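October, the Faulkner street kitchen

Day three of the great sourdough rescue. The starter smelled like nail polish again this morning so I gave it two feeds back to back and moved it off the windowsill, which gets cold as anything now that the nights are drawing in. By lunch it had bubbles right up the side of the jar! I was so pleased I texted Kevin Coughlan, who wrote back one word: "rye." He says rye for everything.

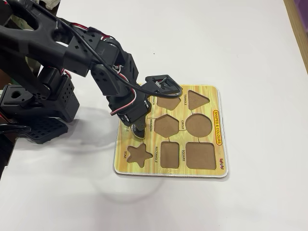
Does a sluggish starter really need rye flour?

Plain white will get there in the end, but a spoonful of rye at each feed wakes it up a lot faster, and you can drop it again once the jar is doubling on its own.

So I dug out the Kunine rye I bought in Flilcombe last spring (still in date, just) and stirred in 15 grams. Then I left it alone, mostly. I did peek. Mixed the dough after tea: 1,000 grams of strong white, 70 percent water, salt in last because I forgot it, as usual. It was sticky and horrid for the first fold and then lovely by the third, all smooth and wobbly.
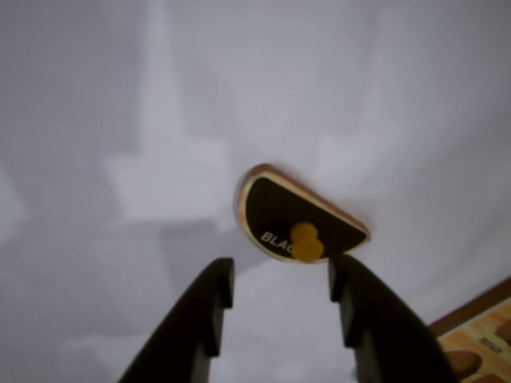

Bedtime, dough in the fridge

Split it into two and shaped them both badly. One went in the proper basket and the other in my Trerkis mixing bowl with a floury dish towel, and I bet you anything the bowl one comes out better. Oven on at 5 tomorrow morning, if I hear the alarm.
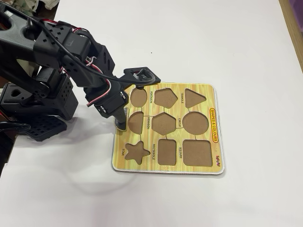 I keep thinking about scoring. Last time I slashed straight down and the loaf burst out of the side, so tomorrow I'm holding the blade nearly flat and doing one long curve. If that goes well I might try a pattern on the second loaf, nothing fancy, a few simple shapes like the ones on that yellow wooden puzzle board, only cut a lot shallower. Kevin does wheat ears, the show-off. Must remember to put the heavy pot in before the oven heats up, and to find the good oven gloves. Also we're nearly out of butter.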